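Citrus growers' group Pirkell opens May harvest to small farms

Late mandarins picked in May will be sold under a shared label for the first time next year, the growers' group Pirkell has announced. The plan covers farms with fewer than 1,000 trees, most of them in the hills above Pulberg, where picking ends weeks after the larger groves on the plain have finished.

Until now the small farms have sold their late fruit at the roadside or to juice plants. Juice plants pay by weight and take no account of how the fruit looks or tastes. Growers have complained for years that large, rough-skinned mandarins, which peel easily and eat well, end up crushed with everything else. 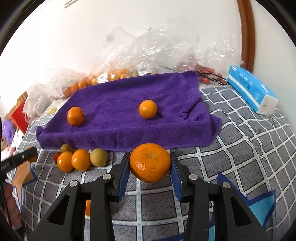
PULBERG, 4 September 2026. Under the new plan, farms will bring their crates to the Hoekstra packing house on the river road, where the fruit will be washed, sorted by size and packed in boxes carrying the Pirkell name. Each farm's number will be printed on the end of the box so that a store can trace a bad batch.

Membership of the group stands at 1,503 farms. Of those, 90 have signed up for the first season. Pirkell says it can take more, but farms that want to join must register before the end of the year and agree to have their trees inspected once before picking begins.

There is no charge to register. Farms will pay a packing fee for each crate, taken out of the sale price when the fruit is sold. The fee has not been set. Pirkell says it will be the same for every farm, no matter how many crates it brings in.

Some members wanted a lower fee for farms on the far side of the Plokance pass, who face a longer drive and a steep road that is often closed for repairs in spring. The group turned that down but has agreed to run a shared truck from Plokance two mornings a week during the harvest. Crates must be stacked and labeled at the old weigh station by seven o'clock. The truck will not wait for late loads.

The packing house can handle 4,000 crates in a season on its present line. Any fruit above that will go to the juice plants as before, at the juice price. Places on the line will be shared out by the number of trees each farm has registered.

Rules on peel have been relaxed. Marks from wind and branches will be allowed, as will a coarse or pitted skin, as long as the peel is not broken. Fruit that is soft, split or green at the stem end will be turned away. Stems should be clipped short at picking, and fruit pulled from the branch by hand will not be accepted.

Boxes will go first to grocery stores in Pulberg and the towns along the coast. A mail order box was discussed but has been put off until the group has seen how the fruit keeps in storage.

Registration forms are at the Pirkell office and at the front desk of the packing house. A meeting for farms that have already signed up will be held at Hoekstra once the fee is decided, and members will be told of the date by letter.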